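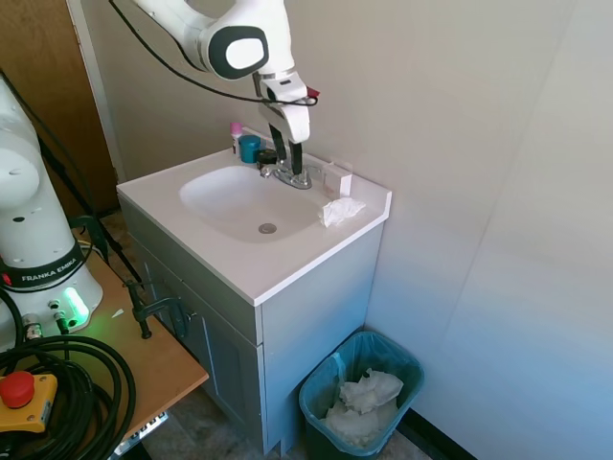

Pomitz running a bathroom cell: gripper above the faucet, wastebasket on the floor under the vanity.

Pomitz
Task planning and control software for robot arms in small rooms

Pomitz is made by Netamico for teams who work with arms in kitchens, bathrooms and other places where there is not much free space. It takes the list of objects, the model of the room and the task, and it gives back a motion which the arm can follow. You write the task in short steps, for example "go above the faucet" or "pick the tissue from the counter", and the planner looks for the way between them.

What is included

Planner. Searches for paths with one or two arms. Fixed furniture like a sink, a cabinet or a wall is entered one time and stays in the room model. The planner tries up to 600 grasp candidates for each object before it reports that no grasp was found.

Perception module. Finds small objects on a counter and gives their position to the planner. White objects on a white surface are the most difficult case, and for them we recommend to teach the object first with the Fomesell labeling tool. The object library has 379 household items at this moment.

Controller. Sends commands to the arm at 1000 Hz. Force limits can be set separately for every step, so that the gripper may come near to a faucet softly and move faster in the free air.

Replay viewer. Shows the planned path and the measured path together. You can stop at any point and change the step from there.

Requirements

One Linux computer with real-time kernel, wired network to each arm, and at least one fixed camera with view of the work area. The emergency stop must be connected by hardware. Pomitz does not replace it and can not reset it.

Known limits

Soft things, such as tissue or a plastic liner, are planned as simple boxes. Mirrors and chrome parts can give wrong depth, so please enter the faucet by hand in the room model. Cables on the arm are not simulated. Leave enough loop for the wrist and check it at low speed first.

Price and license

A license for one computer costs 2951 USD and covers two arms. Updates are free until the next main version, planned for February. Universities can ask for the Qaisi package, where the source code of the planner is included.

Contact

Sales: Trudy Donnelly
Technical questions: Nikau Henare, online demonstration every Friday at 10:00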